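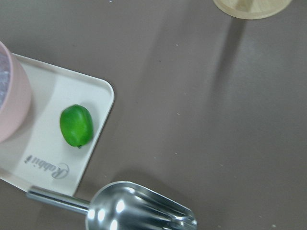

Renting the Kitchen at Bermúdez Hall: Your Questions

How much is it?
$287 for an evening, $900 for a weekend. Cleaning is included – your dishes are not.

Can I bring my own pans?
Please do. Ours have been through a lot.

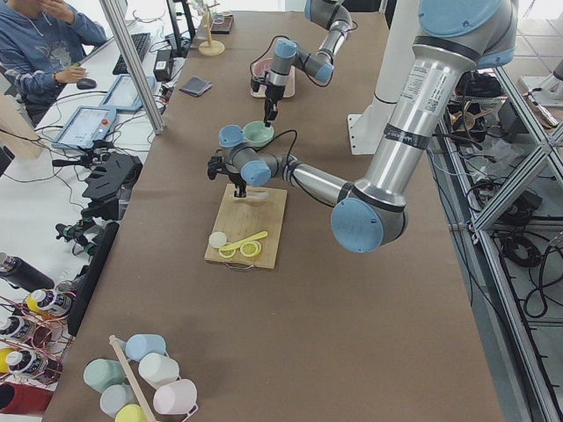 Cutting board and bowls on the long table.

Is there parking?
Yes, behind Zusetti Bakery, after 6 p.m. Before that you'll be towed, and they're quick about it.

When do I get my deposit back?
Within ten days, once we've had a look at the oven. We always look at the oven. 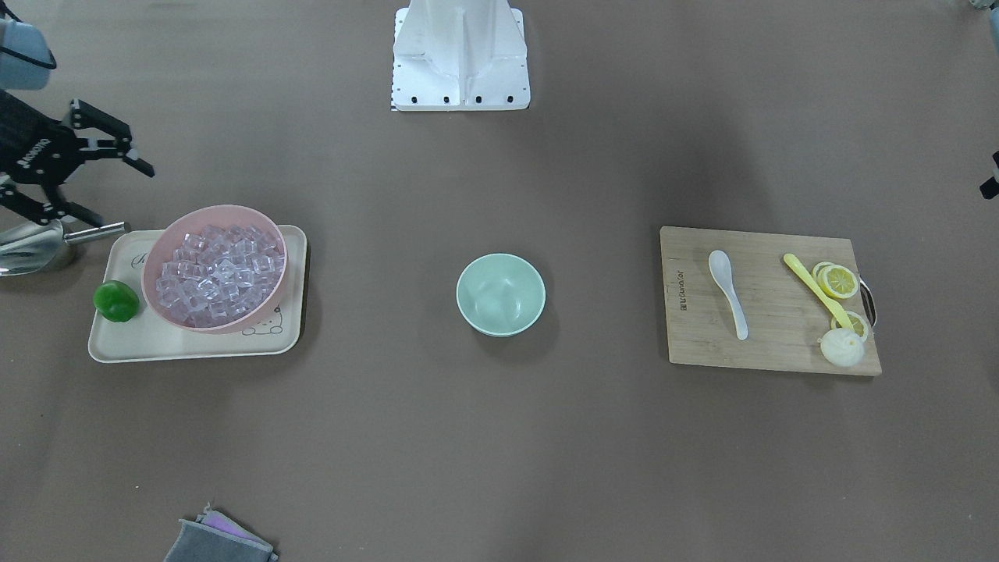
If it needs scrubbing, we keep $40 and say nothing more about it.

Can we stay past midnight?
No. July weddings included.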